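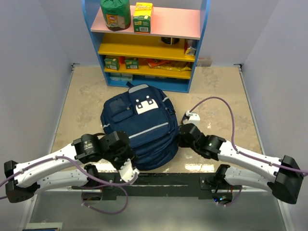 Brukeck is a hunting and tracking game set in one large valley, and its first paid map, Vondwood, comes out in December. We spoke to the lead designer at Imora, the studio behind both, in November 2018.

Vondwood is a wet forest with a river down the middle. "Players kept telling us the first valley was too open," the designer said. "You could glass a hillside from the hut and see everything on it. In Vondwood you get 95 metres of clear view if you're lucky, so you have to go by tracks and calls."

The map adds 8 species, among them a marsh deer that only feeds after dark. Its herds now remember where they were shot at and stay away for several in-game days. "That was the hardest part to get right. In one build they all left and never came back — we had 900 bug reports in a week, and most of them were the same one."

I asked about the price. Owners of the base game will have to buy the map, but anyone can join a friend's session there for free, with their kills and trophies saved as normal.

There are also small fixes for everyone. Wind direction shows on the compass, the old rifle sway has been cut back, and tents can be moved without going to the shop menu.

A third map is being sketched out, though the designer wouldn't say where it is set. "Mountains, probably. Ask me again when this one's out and the deer are behaving."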